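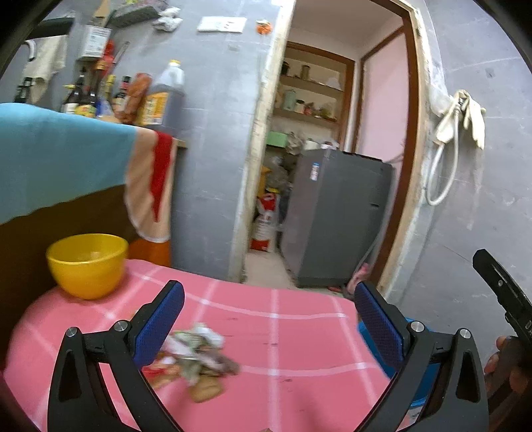 Brendach Hall kitchen: closing checklist, June

Fridge at or below 40 F. OK.
Hot water at hand sink. OK, slow to warm up.
Tables cleared and wiped. Redo the two by the back door.
Food scraps in lidded bin. Lid hinge cracked, replace.
Extinguisher gauge in green. OK. Tag number 453 is hard to read.
Exit path clear, 36 inches. Fail. Folding chairs moved at 9:15 p.m., recheck next time.
Range hood filter. Greasy. Soak overnight.
Sanitizer test strips. 21 left, order more.
Dishcloths changed. OK.
Gas valve off. OK.

Signed, Nabila Benkirane

Comments (3)

Matlala
Which strips do we order? The last box didn't match our sanitizer.

Nabila B.
Chlorine, the 80-count. Sastis has them.

wallport_dee
Chairs were back in the exit path this morning. I put them under the stage.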